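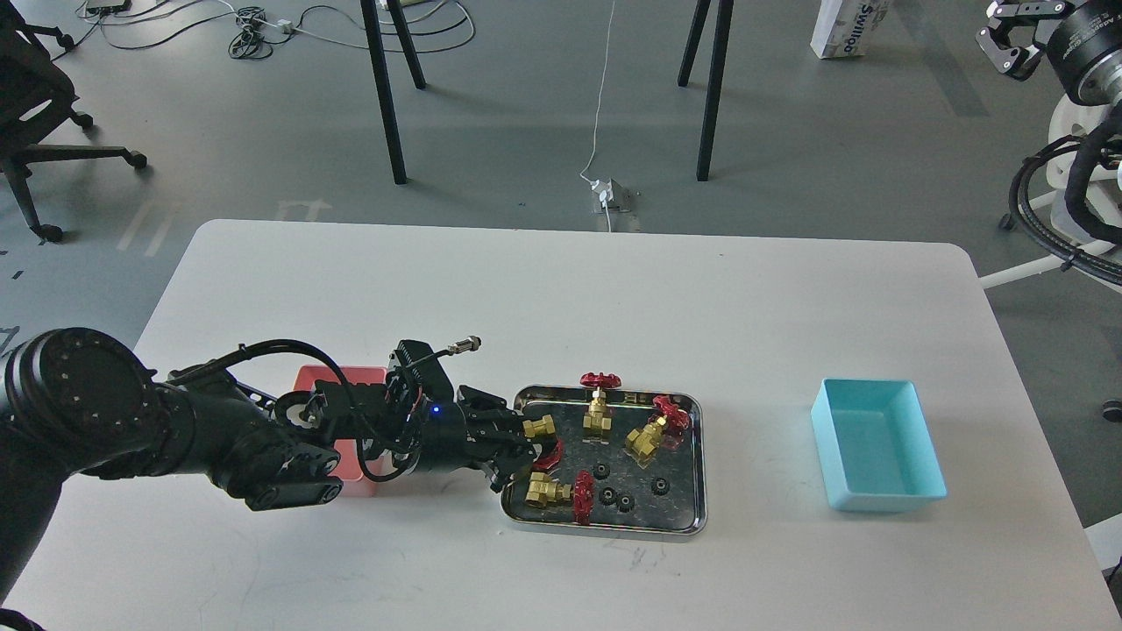
Válvula de compuerta de latón con volante rojo, en la bandeja.

De: Vinzenz Eder
Para: lista de instalaciones
Asunto: Re: compuertas que no cierran en el ramal de riego

Safta Cozma escribió en mayo:
> En el ramal norte tenemos compuertas de latón que
> siguen goteando con el volante a tope. ¿Cambio el
> prensaestopas o la válvula entera? El agua viene del
> depósito, sin filtro.

Safta, el prensaestopas sella el vástago, no el paso. Si el goteo sale aguas abajo, el problema está en la cuña o en los asientos. Con agua sin filtrar, lo habitual es arena en el fondo del cuerpo: la cuña apoya sobre ella y no baja los últimos milímetros.

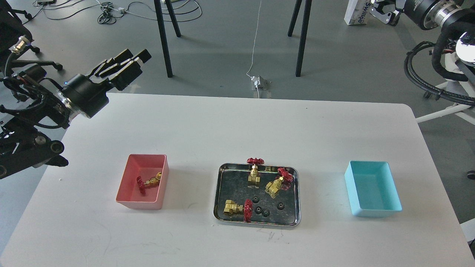 Antes de desmontar, abre del todo, deja correr el agua y cierra despacio. Repite unas cuantas veces. En el ramal de Jovstead recuperamos así 15 válvulas sin tocar una llave. No fuerces el volante con palanca: el vástago de latón se tuerce y entonces sí hay que cambiarla.

Si sigue igual, el orden que uso es este:

1. Cortar en cabecera y purgar el tramo. Comprobar con manómetro que no queda presión; en nuestro ramal trabajamos a 4 bar.

2. Soltar el bonete con la válvula a medio abrir, sujetando el cuerpo con una segunda llave. Limpiar el fondo y mirar los asientos con linterna.
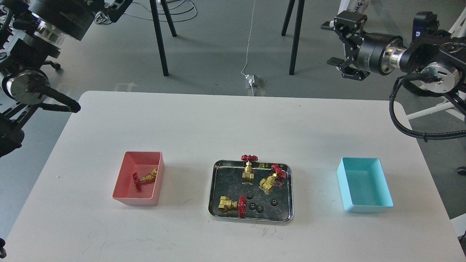
3. Si hay surco en el asiento, válvula nueva. Rectificar latón en estas medidas no compensa.

4. Montar con junta nueva y apretar el bonete por pasos.

Sobre el filtro: Pirmin Nägeli puso en cabecera uno de malla de 200 micras y desde entonces solo limpia el cartucho. La pérdida de carga es asumible si se purga con regularidad.

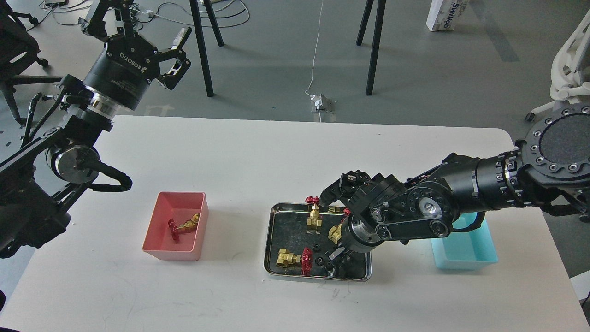
Otra cuestión es si la compuerta es la válvula adecuada ahí. Para abrir y cerrar a diario pondría esfera -- con cierre lento, por el golpe de ariete. La compuerta la dejaría para seccionar, y nunca a medio abrir para regular caudal.

¿Puedes decirnos el diámetro y si la rosca es BSP?

Vinzenz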